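About Daroretti

Hi, and thanks for wandering over to this page! I'm the owner of Daroretti, which is a big name for a small shop that sells and fixes desk stuff. Staplers, mostly. Hole punches, tape dispensers, date stamps, the odd pencil sharpener with a crank on the side. If it sits on a desk and you press it, squeeze it or wind it, I probably have one in a drawer.

I got into this through my old job in the front office of a school. We had 45 staplers in that building (I know because I had to do the supply list every April) and at any given time a third of them were jammed. People would toss them in a box and order more. I started taking the box home. A butter knife, a pair of tweezers, a little light oil – most of them were back in their classrooms by the next morning. Then teachers started bringing me the ones from their kitchens, and then their cousins did, and one day I had a shelf full of other people's staplers and figured I might as well put up a sign.

The shop is on Pacheco Street, up one flight of stairs over the copy place. There are 2 rooms. The front one is where you come in and try things, and please do try them! I keep a stack of scrap paper by the door so you can staple as much as you want before you buy. The back one is where I do the repairs and pack the orders, and it has the good window. 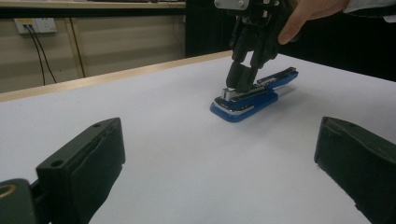 People ask what makes one stapler better than another, and my answer is always the same: how it feels when you've got twenty sheets to get through and your hand is already tired. A good one closes with one push and lets go of the paper. I like a bit of weight in the base so it doesn't skate away from you. I also like color, I'll admit it. Gray is fine, black is fine, but a bright one is so much easier to find under a pile of mail.

We have a small line of our own too, called Omemano. It's just 13 items right now, all of them things I got tired of not being able to find, like a slim box for keeping staples sorted by size and a desk pad that lies flat the day you unroll it. The paper goods come from Zeltau, a little bindery I've worked with since the first year, and they put up with a lot of phone calls from me about corner rounding.

If you run an office, a school or a library, ask me about the yearly tune-up. You box everything up, I clean it, clear it, swap the worn springs and send it back with fresh staples loaded. The biggest batch I've done was 600 pieces and I would like a little warning before anyone tries to beat that.

Repairs usually take a week. Please take the staples out before you mail anything, and put a note in with your name and what's wrong (even "it's doing the thing again" helps). If I can't fix it I'll send it back and you only pay the postage.

The shop is open most afternoons, and the bell sticks, so knock if I don't come out.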